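Walk-round, Kovthorpe unit, back office + kitchen corner
Done by: Eduardo Salgado
Date: 09/05/2026
Copy to: Uvow (landlord side), Lau for the electrics

Key: OK / ACT = needs doing / ASK = don't know, someone tell me

Did this quick between deliveries so excuse the spelling. Same sheet as March with the fire bits moved to the front.

## 1. Exits and walkways

- [x] Main door opens fully, OK
- [x] Back door, push bar works. Stiff. OK but Lau to oil it
- [x] Exit signs lit, OK
- [ ] Corridor clear. ACT. Two pallets from Amum still stood there, they said they'd collect. Chase.
- [x] Assembly point notice up, OK
- [ ] Walkway measured at the narrowest bit, by the pallets: 859 mm. Want it wider. Will be fine once they go

## 2. Fire kit

- [x] Extinguisher by main door, pin in, gauge in green
- [x] Extinguisher by back door, same
- [ ] Blanket in kitchen corner. ASK. Bracket's there, blanket wasn't. Who's had it?
- [x] Alarm test, heard in every room incl. the loo
- [ ] Log book filled in. ACT. Last entry is March. Come on.

## 3. Fridge and distribution box

- [x] Fridge stood upright, doesn't rock, OK
- [x] Door seals wiped, no splits
- [ ] Top of fridge clear. ACT. Small stuff on top again, find it a shelf
- [x] Box door shut
- [x] Warning label on box readable
- [ ] Box can be got at without shifting anything. OK today but ACT anyway, see comment
- [ ] Box schedule (what switch does what). ASK. Lau has the only copy I think

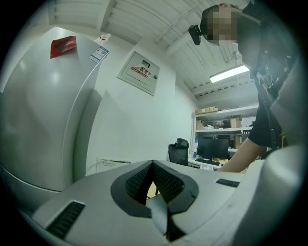
*Item 3. Fridge and distribution box, shelving and desk further back.*

Comment: fridge and box are near neighbours. Don't let anything get parked in the gap, no bins, no mop bucket, no "just for five minutes". I want 500 mm kept clear in front of the box door and I'll put tape down for it. Tape's ordered.

Also the thin cable on that wall. Looks tidy enough but I don't know what it feeds. Lau please trace and label at both ends.

Fridge contents: not my job but two yoghurts were well past it, binned. Name and date on things pls.

## 4. Shelving and storage

- [x] Shelving doesn't wobble when pushed
- [ ] Fixed to wall. ASK. Couldn't get my hand round the back
- [x] Boxes sat flat on the shelves
- [ ] Heavy stuff low down. ACT. Haven't weighed any of the boxes, whoever packed them write it on the side. Anything over 19 kg goes on the bottom
- [ ] Odds and ends on the middle shelf. ACT. Get a tub

Comment: flat box on the top shelf, if it's empty it wants recyling.

## 5. Lighting and ceiling

- [x] Strip light working, no flicker while I was stood there
- [x] No stains on ceiling panels that I could find
- [x] Overhead pipe, no drips, OK
- [ ] Emergency light test. Not done, ran out of time. ACT, me

## 6. Round table, router and leads

- [x] Table steady, no splinters, edge smooth
- [ ] Router location. ACT. Lives on the round table at the moment and that's a work table
- [ ] Leads tidy. ACT. This is the worst one on the sheet
- [ ] Power strip off the floor. ACT
- [x] Plugs pushed fully home
- [ ] Appliance test stickers in date. ASK, some I couldn't read

Comment: black and white leads all in a tangle off the back of the router, over the far edge of the table and down to the power strip. Plus one dark one hanging off the near edge, where your knee goes. Catch that and something's coming with it.

What I'd like:

1. Shelf bracket on the wall for the router, antennas and all
2. Leads in a sleeve, tied every so often
3. Power strip screwed up off the floor so the mop can get under
4. Near side lead rerouted or got rid of

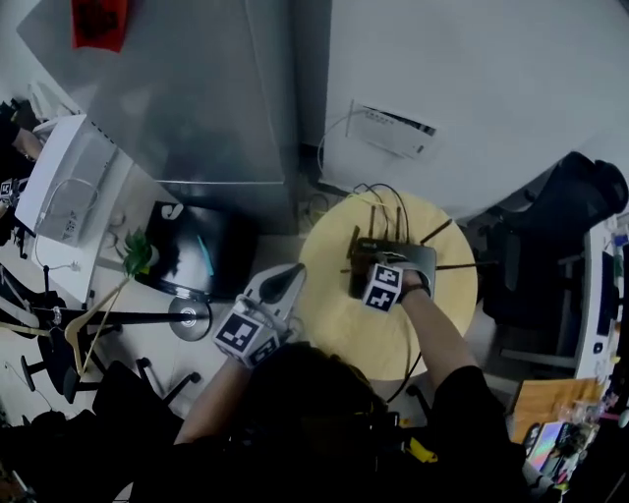 Uvow have to say yes before we drill for the bracket, so I've emailed. If they say no it'll be a stick-on tray on the underside of the table, not as good but better than now. Lau reckons an hour for the lot either way.

Don't unplug anything in the meantime to "help". Last time that took the internet down all afternoon.

## 7. Floor, chairs, coats

- [x] Floor swept, no lifted edges
- [x] Chair castors turn, none split
- [ ] Chairs pushed in when not used. ACT, everyone
- [ ] Coat stand. ACT. Base is a trip if you cut the corner. Move it nearer the wall
- [ ] Bags under desks. OK if pushed right back. Straps in as well please, not trailing
- [x] Plant. Fine where it is so long as it gets no further out. It's leaning, turn the pot round

## 8. Desks

- [x] Monitors stable
- [ ] Coiled cable off the white desk. ACT, clip it up
- [ ] Drinks near sockets. Reminder going round, no names

## To do

| What | Who | By |
|---|---|---|
| Chase Amum, pallets | Eduardo | this week |
| Fire blanket, find or buy | Eduardo | this week |
| Router bracket + leads | Lau | when Uvow reply |
| Trace thin cable by fridge | Lau | same visit |
| Oil back door bar | Lau | same visit |
| Emergency light test | Eduardo | next walk-round at latest |
| Log book | whoever opens up | daily!! |

Spare key to the back door is on the hook again, ta to whoever returned it.

E. Salgado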